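Call for Participants: Radorness Short Fiction Workshop

The Lynch Center for Writing invites applications from writers of short fiction for its fall workshop. The program is open to adults at any stage of their writing lives. No degree or prior publication is required. The application period opens on 18 April 2023, and the workshop meets in November at the Center's house in Radorness. 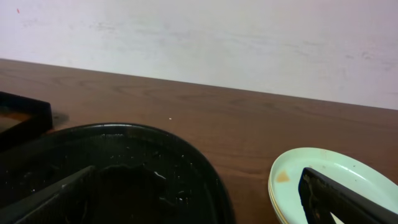 M. Zelometti
Program Coordinator, Lynch Center for Writing

The workshop will admit 15 participants. Each will take part in 8 evening sessions led by a member of the Center's teaching staff. Sessions are devoted to the discussion of participants' own stories, with short writing exercises assigned between meetings. This year's exercises will begin from a written prompt on the subject of a shared meal, and applicants are asked to respond to the same prompt in their sample.

Applicants must submit the following:

One complete story of no more than 742 words, written in response to the prompt. Work in any genre is welcome.
A statement of no more than 200 words describing the applicant's current writing and what the applicant hopes to work on.
Contact details, including a mailing address.

Stories must be the applicant's own work and may not have appeared in print or online. Poems, scripts, and chapters from longer works will not be considered. Names should appear on the statement only, as samples are read without them.

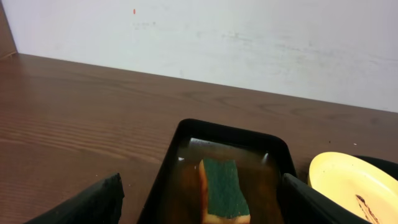
Participants are expected to attend every session and to return written comments on the stories under discussion. Those who know in advance that they will miss more than one session should wait for a later workshop.

There is no fee to apply or to attend. Travel and lodging are the responsibility of the participant. At the close of the workshop, each participant may offer one revised story to Jarkis, the Center's annual anthology. Selection for the workshop does not guarantee publication, and authors keep all rights to their work.

Applications may be submitted through the form on the Center's website or delivered to the front office during business hours. All applicants will be notified of the decision by mail.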